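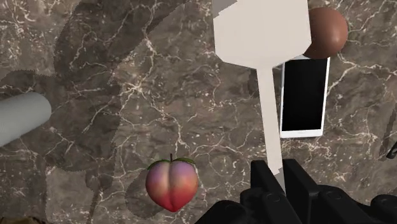 6 min read

Local post collectors are a patient bunch, mostly, and a bit secretive. They have to be. The stamps they chase were never meant to leave the county, or the island, or in the case of Brusstead, the valley. No catalog number. No dealer list. You find them on the back of an envelope in a dollar bin or you don't find them. The Brusstead issues are the ones everybody asks me about lately, the second printing above all, with the brown background that was supposed to look like stone. Think of a polished marble slab, dark brown going to taupe, with thin white veins running off in jagged lines like lightning. Now shrink that to the size of a thumbnail and print it on cheap gummed paper. Mud, on most copies. On a good one you can follow every vein.

Good ones are scarce. I've owned 2.

Quick background. Brusstead ran its own mail down to the railhead at Trukholm because the regular service stopped at the bridge. You paid the regular postage for the trip beyond Trukholm, and you paid Brusstead for the trip down. Two stamps on one envelope, two different postmarks, often one on top of the other. Collectors call these combination covers and pay silly money for them. The local stamp goes on the left. Usually. There are exceptions and they are either clerks in a hurry or fakes, and telling the diffrence is half the hobby.

The printing was done by Esfahani, a small shop in Trukholm that mostly did seed packets and feed store calendars. You can tell. The perforations wander. The gum is thick at one end of the sheet and nearly missing at the other. Sheets were 18 stamps, three across and six down, and the bottom row is almost always short on ink. Bottom row copies used to be throwaways. Now people want them, so they can rebuild the sheet position by position, and a bottom left with a readable cancel will cost you more than a perfect one from the top. Go figure.

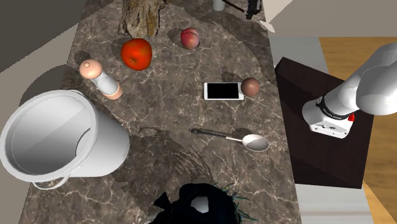

Apple and peach on the marble countertop.

So what should you look for? Start with the paper. Hold it up to a lamp. Esfahani bought paper in odd lots, and the first printing is on a stock with a coarse mesh that shows up right away. Second printing, smoother. Third printing, nobody agrees, and I've heard two dealers argue over it through an entire lunch at the Saturday bourse.

Then the cancel. Brusstead used a single hammer, a plain ring with the name across the top and nothing at the bottom. No date. Maddening. The ring got a nick at the four o'clock position at some point and the nick got bigger, so you can put covers in a rough order by how much ring is missing. Early covers, full ring. Late covers, a gap you could drive a truck through. If somebody offers you a third printing with a full ring, put your wallet back in your pocket.

Fakes, yes. The common ones are on paper that's far too white and the perforations are too good. That's the giveaway every time, they're too good. The better fakes use real Brusstead stamps lifted off parcel tags and stuck on old envelopes with a drawn in cancel. Check where the ring crosses from the stamp to the envelope. The color should carry over. If it goes gray at the edge, walk away.

Prices. At the May sale a plain used second printing went for $9, fair enough. A combination cover with both postmarks readable made $113, and there were hands still up when I thought it was done. Mixed lots of tags and fronts can run up to several times that and I wouldn't touch one without seeing it in person.

Storage, quickly. The thick gum is trouble in summer. It grabs anything. I keep mine in Sakari mounts, the clear ones, loose, and never stacked. Others swear by glassine and a dry drawer. Don't soak anything with the brown ink, it runs, and once it has run your stone background is a brown rectangle. I did that to one of my two. The other is in the safe deposit box and I visit it more than I probly should.

Still looking for a bottom row copy with the top of the nick showing. If you have one, write in care of the magazine.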